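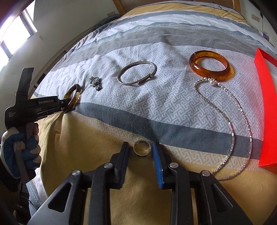

Storing bangles and necklaces so they don't scratch or tangle

Posted in Home & Wardrobe
348 views

I'm finally sorting out my jewellery and have it spread on the bed so I can see what I own. There are a few bangles, including a dark brown see-through one with amber patches, a plain metal ring, a little bunch of silver pieces and one long beaded necklace. Until now it all lived together in one drawer in a zip bag. The necklace knots itself every time and the brown bangle has picked up fine scratches on the inside.

I don't have room for one of those big jewellery cabinets. The dresser top is 293 mm deep and already has a lamp on it. What do people use for bangles in particular? Also, I don't know if the brown one is plastic, resin or real shell. My aunt bought it at the Skelladport market years ago and can't remember what the seller told her. Does it matter for how I clean it?

Tarotcombe

Martim Ramalho
Bangles do best on a bar or roll. You can buy a T-shaped stand, but a cardboard tube from kitchen wrap works. Cut it to fit the drawer, cover it with felt or an old T-shirt sleeve, and slide the bangles on. Put the metal ones at one end and the brown one at the other with a hair elastic between them so they can't slide together.

Hang the necklace if you can. A stick-on hook inside the wardrobe door is enough. If the beads are heavy, lay it flat in a long narrow tray instead, as the thread stretches over time. Do up the clasp first either way.

Silver should go in its own small zip bag with the air pressed out. Separate the pieces before you bag them or you'll be picking the knots apart later.

As for the brown bangle, you can't tell the material for certain at home. I wouldn't do the hot needle test, it leaves a mark. Treat it as the delicate option: wipe with a soft, barely damp cloth, dry it straight away, no silver dip, no vinegar, and keep it off the windowsill. If you want to know what it is, take it to a jeweller. Mine looked at a similar one for free last July.

Bundeo
I use an ice cube tray for rings and earrings. Cheap and it fits in any drawer. Bangles won't fit though.

Carrillo
Agree with Martim on the tube. One thing to add, measure the inside height of the drawer before you make it. I made mine too tall and had to start again. My drawer is 69 mm inside and my widest bangles only go in lying down, so those are stacked flat with a square of flannel between each one.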